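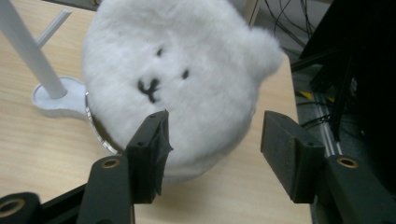 対訳の詩集なんて、読めないほうのページが半分あるんだから半額にしてほしいくらいだ、と先月の読書会の帰りに言われた。駅までの坂道でのことで、信号が変わってしまい、うまく返事ができないまま別れた。それからずっと返事を考えていて、考えているうちに長くなったので書いておく。

先に結論めいたことを言ってしまうと、私は読めないほうのページが大好きだ。半額どころか、あちらの半分にこそ少し多めに払ってもいいと思っている。

きっかけになったのはスカリック(Skallik)という小さな版元の対訳本で、ストゥドフ(Studow)の谷で歌われてきた長い物語歌を、原文と日本語で左右に並べたものだ。全部で241ページ。左が原文、右が訳。行番号が五行おきに振ってあって、左の40行目と右の40行目がちゃんと同じ高さに来る。こう書くと当たり前のようだけれど、一度でも自分で組んでみたことのある人なら、これがどれだけ面倒かわかると思う。日本語は伸びる。伸びた行をどこで折るか、折ったぶん左をどれだけ空けるか。あの本の左ページにはところどころ妙な余白があって、最初は誤植かと思った。右の訳が二行に折れたところを、原文のほうが黙って待っているのだ。待っている余白! これを見つけたときは、夜中なのに声が出た。

私はストゥドフの言葉が読めない。文字はラテン文字だから音だけはなんとなく追える、という程度である。それでも左のページを眺めていると、読めないなりにわかってくることがある。まず、同じ綴りが何度も出てくる。行の頭に、四行続けて同じ語が立っている。ところが右を見ると、訳はそれを「さて」「すると」「そのとき」「やがて」と四通りに訳し分けている。ああ、訳者はここで飽きさせまいとしたんだな、と思う。気持ちはわかる。日本語で「さて」が四回続いたら、たしかに少し間が抜けて聞こえるだろう。でも原文の歌い手は平気で四回言うのだし、たぶん聴いている人たちもその四回を楽しみにしている。私は右のページで物語を追い、左のページで拍子をもらう。どちらか片方だったら、この歌のことを半分も好きにならなかったはずだ。

訳だけの本が悪いと言いたいわけではまったくない。子どもの頃に読んだ叙事詩や昔話はぜんぶ訳だけの本だったし、それで十分に幸せだった。通勤電車で立って読むなら、訳だけの軽い本がありがたい。散文の長編を対訳で出されたら、私だって鞄が持たないと文句を言う。詩の話をしているのだ。しかも、声に出されることで長く生きてきた詩の話を。

読書会では「原文が読めない人にとって、原文は飾りでしかない」という意見も出た。飾りで何がいけないのか、と言い返したい気持ちをひとまず抑えて、もう少しまじめに考えてみる。

読めない文字が隣にあると、訳が訳として見える。これが大きい。訳だけの本を読んでいるとき、私はすぐに忘れてしまうのだ。目の前のなめらかな日本語が、どこかで誰かが迷って選んだものだということを。たとえばあの物語歌の中ほどに、娘が川に向かって呼びかける箇所がある。訳は「川よ、わたしの川よ」となっている。左を見ると、語が一つしかない。一つの語を訳者は二度の呼びかけに開いたらしい。正しいのか、やりすぎなのか、私には判定できない。できないけれど、そこに判断があったことだけはわかる。そう気づくと、訳者のことが急に好きになる。机の前で唸っている後ろ姿まで見えてくるような気がする(もちろん勝手な想像だ)。

それから、これは前にブルストン(Brustton)の朗読の催しで思ったことなのだが、対訳本は場所をまたいで同時に読める。催しでは原語で歌う人が前に立ち、客席の私たちは同じ対訳本を膝に開いていた。歌い手が息を継ぐ。客席で一斉にページがめくれる。意味を追っている人も、音を追っている人も、同じところでめくる。19人しかいない客席だったのに、あの紙の音は忘れられない。訳だけの本を持っていたら私は早々に迷子になっていただろう。左側に目印があったから、最後まで一緒に行けた。

あの歌の全体は3851行あるそうで、本に入っているのはその一部でしかない。あとがきによれば、収めたのは11の段で、残りは訳が済んでいないのだという。訳者はそのあとがきで、原文だけでも先に全部載せることを考えたが、版元と相談してやめたと書いている。私はここだけは残念だった。載せてくれたらよかったのに! 右側が真っ白で、左側にだけ歌が並んでいる本。売れないのは承知している。それでも一冊くらい、まだ訳されていないことがそのまま目に見える本があっていいと思う。白い右ページに自分で鉛筆を入れる人だって、きっと出てくる。

注のことにも触れておきたい。対訳の本は紙幅が苦しいので、注はたいてい巻末に追いやられる。スカリックの本もそうで、鳥の名前をひとつ調べるのに後ろへ行き、戻ってきて、また後ろへ行く。これについては弁護しない。栞が二本ほしい。ピルヴ(Pîrvu)という叢書の対訳本は注を各ページの下に三行だけ置いていて、三行に収まらないことは書かない、という方針を貫いている。潔いし読みやすい。ただ、その三行のために省かれたものがどれほどあったかと思うと、巻末に20ページ近く鳥や織り機の話を書き連ねてしまう本のほうに、私はつい肩入れしてしまう。織り機の部品の呼び名が谷の上と下で違う、という注なんて、物語の筋には何の関わりもないのに三度も読んだ。

小さな言語の文学を対訳で出すことには、もうひとつ、もっと現実的な意味がある。あの言葉で詩が印刷された本は、当の谷でもそう簡単には手に入らないらしい。すると日本で作られた対訳本の左半分は、あちらの読み手にとっては唯一の手頃な原典になりうる。彼らにとっては、右の日本語のほうが読めない半分だ。私が左を眺めるように、誰かが右を眺めて、この四角い字とくねった字の混ざったものはいったいどう発音するのだろう、と首をかしげているかもしれない。そう考えるだけで私はうれしくなってしまう。一冊の本を、両側から、互いに半分ずつ読めないまま開いている。

もちろん、不満もある。値段は高い。紙は厚くて、開いたまま机に置くとすぐ閉じる。原文の校正が甘い対訳本も世の中にはあり、どうせ読者には読めないだろうという油断が透けて見えると腹が立つ。左ページの誤植は、読めない私にも案外見つけられる。四回続くはずの語が、三回目だけ一文字違っていたりするからだ。あれを見つけたら版元に葉書を出していい。私は一度出して、次の刷で直っていた。

坂道で半額の話をした人には、次の会であの本を貸すつもりでいる。娘が川に呼びかける箇所に紙を挟んでおく。物語を最初から読まなくてもいいから、まず左のページを声に出してみてほしい。発音は間違っていてかまわない、私のも間違っている。行の頭に同じ語が来たら、そこだけ少し強く。それから右に移って、訳者が何をしたかを見てほしい。

次の会の課題本は別の詩集に決まっていて、そちらは残念ながら訳だけの本だ。図書館に原書があるというので、行きがけに借りていく。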